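Hats, and where to put them in July

Tuesday, July 23, 2024

I have been sorting out the winter hats. It is the wrong time of year for it, which is why I had the time. In December I pull things out of the bag by the door, wear them, and put them back damp. By spring the bag is a solid lump of wool and acrylic with a glove in it somewhere. This year the bag came with us to Lavcombe when we moved and sat in the hall unopened until last weekend.

There were more hats in it than three people need. I tipped the lot out on the bedroom floor and made a pile to keep, a pile to give away and a pile I could not decide about, and the last pile was the biggest for most of the morning.

What went

Anything that had felted in the wash went first. I had kept a grey one for years on the grounds that it might stretch back. It had not. Two bobble hats had lost their bobbles, and one of those was too small for any of us anyway. A fleece one with ear flaps went to the charity shop in reasonable condition. I had never liked it and I don't think it liked me.

I also let go of the hat I bought at the Vilent factory shop on the way back from my sister's. It was cheap, and the colour came off on my forehead the first time it rained. I washed it with salt, then with vinegar, then by itself on cold, and the water still ran blue. If anyone has a method that works on that sort of dye I would be interested, but the hat is gone now.

What stayed

The plain ones stayed. I have come round to plain ribbed beanies with a deep cuff, the kind you can fold once or twice depending on how cold your ears are. They go with every coat, they wash well and they fit in a pocket. The cuff gives you a double layer where you want it.

Folding the cuff is the bit I am fussy about. If it is folded in a hurry it ends up deeper on one side, and then it sits crooked on your head and on the shelf. I do it on a table with the hat lying flat and turn up a little at a time, working from the side seam if there is one. If there is a badge or a bit of embroidery on the cuff, I fold so that it comes out level and in the middle, and let the rest follow from that.

Washing them

I wash knitted hats by hand in the bathroom sink. Lukewarm water, a small squirt of wool wash, ten minutes, then a rinse until the water is clear. No wringing. I roll each one in a towel and kneel on the towel, then open it out and leave it to dry on something that lets the air in underneath.

For years that something was the radiator, and I think the radiator is what ruined the grey one. It certainly gave several others a hard ridge across the crown. In July the radiators are off, so I had to think of something else. A cooling rack from the kitchen does the job for one or two hats. It leaves faint lines if the knit is soft, but they go once the hat has been worn.

Drying took longer than I had planned. The thinner ones were done by the next evening. The thick ones with a double cuff I left for 72 hours, with the cuffs turned down, and I was glad I had waited. A hat can feel dry on the outside and still be damp in the fold, and if you put it away like that you will smell it in the autumn.

Stands and racks

I looked at proper hat stands, and most of them are meant for hats with brims. They have a tall neck and a round top, and a beanie on one of those looks like a tea cosy. It also stretches if it is left there, which defeats the object.

A low wire stand is better. It holds the hat just clear of the table, there is air on all sides, and it weighs next to nothing. Black wire suits dark wool well enough, and a navy or purplish hat looks tidy on one. The open sort with splayed legs is steadier than it looks, though you do need to settle the hat on it with both hands.
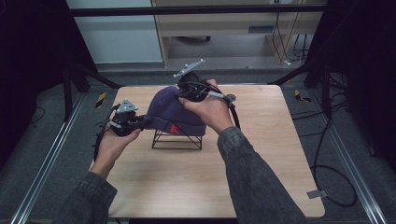 Where they live now

I had set aside one shelf in the hall cupboard, which is an old Pietrzak cupboard that was in the house when we got here. It is solid and heavy and the doors do not quite meet. We talked about getting rid of it and then measured the doorway and stopped talking about it.

The shelf is deep, so I have the hats in two rows. The everyday ones are at the front, standing on their cuffs with the crowns pushed in slightly. The thicker ones are behind, laid flat. Gloves have gone into a shoebox on the left, in pairs, with the odd ones in an envelope in case their partners turn up. Scarves are rolled and stood on end. I tried hanging them but the cupboard is not tall enough.

I put a few pieces of cedar in with everything. I do not know how much good cedar does against moths once the smell has faded, and I have read people arguing both ways, so I have also put in a sticky trap and will look at it at the end of August. The hats were all clean and dry when they went in, and from what I have read that makes more difference than anything you put in with them.

The bag has been washed as well. It was the first time, I think. There was a bus ticket in the bottom of it, half a packet of mints and the missing glove.

Still to do

The one job left over is the red hat, which has a dropped stitch near the crown. I have the wool but I cannot find the right hook, and it is probably in one of the boxes marked "misc" in the spare room. I wrote "misc" on far too many boxes. I have written the hat down on the list on the fridge under the bathroom blind and the garden tap.

After that it is coats. There are only a few, but two of them need new zips, and the place in Lavcombe that does zips is shut until the second week of August. I have hung them at the end of the rail with a bit of string round the hooks so that I do not put one on by mistake and find out at the bus stop.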